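Setting Up Your Tarach Label Printer, Part 2: Paper and First Print

OK, so by now you've got the Tarach out of its box and the power light is on. If it isn't, go back to Part 1 and check the little switch on the back (I missed it too, the first time!).

Loading the roll

1. Press the gray tab on the side and lift the lid until it clicks.
2. Slide the two roll holders apart. They move together, so you only need to pull one.
3. Drop the roll in with the labels coming off the top, then let the holders close on it.
4. Pull out enough paper to reach past the tear bar and shut the lid.

Caution: don't touch the dark strip under the lid. That's the print head, and it gets hot after a long run. Let it sit for 9 minutes before you go poking around in there.

I use the Rukell matte rolls. The glossy ones look great, but my pen won't write on them and I'm forever adding dates by hand. Whichever you buy, make sure the core fits the holders before you open the whole pack.

Where to put it

Any flat table will do. Leave enough room behind the printer for the lid to swing all the way back, and keep drinks at the other end, please. Coffee and label stock do not mix, and I've thrown away most of a good roll learning that one.

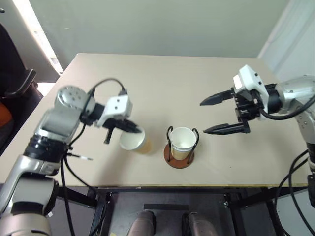
A paper cup on its side over the table.

Printing a test label

1. Hold the feed button for 3 seconds and let go when the light blinks.
2. Wait for the test label. It has a border and a row of bars.
3. Check that the border is even on all sides. If it leans, open the lid and push the roll holders in a bit tighter.

Note: if you get a blank label, the roll is in upside down. Flip it and try again.

Tuulikki Laaksonen wrote in to say her labels came out sideways from the Halonen app. Same here! Go to Page Setup, change Rotation to 90, and save it as your default, or it'll forget by Tuesday.

Next up is Part 3, where we get it onto your Wi-Fi. Have your password handy.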